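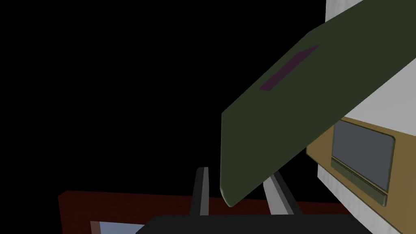
Gripper fault halts Cernen home-robot trials

Simulator runs only, no hardware involved. But the fault is bad enough that Cernen has pulled its two-armed household robot from the Solcombe trials, the company said 3rd February.

Problem is in the grip release. Told to let go, the right hand sometimes kept closing instead, and the arm pulled back with the drawer handle still in it. Four runs logged so far, two of them ending with the software robot tipped over.

"It reports open when its not," said Lucero Cárdenas, who runs testing at Cernen. "On a real arm that's somebody's fingers."

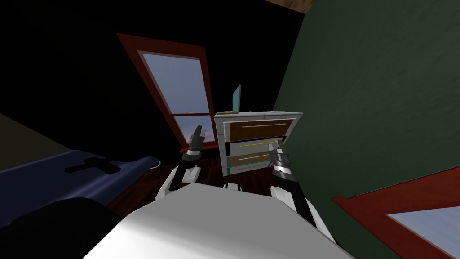 Right gripper at the dresser drawers in the Cernen bedroom simulation.

Engineers blame a late update to the finger controler. Not confirmed. Nuwan Seneviratne of Tsolakis, the supplier, said a patch was being checked, wouldn't give a date.

Field trials at Skelterthorpe, due later this month, on hold. Five homes were signed up. Cernen says all have been told.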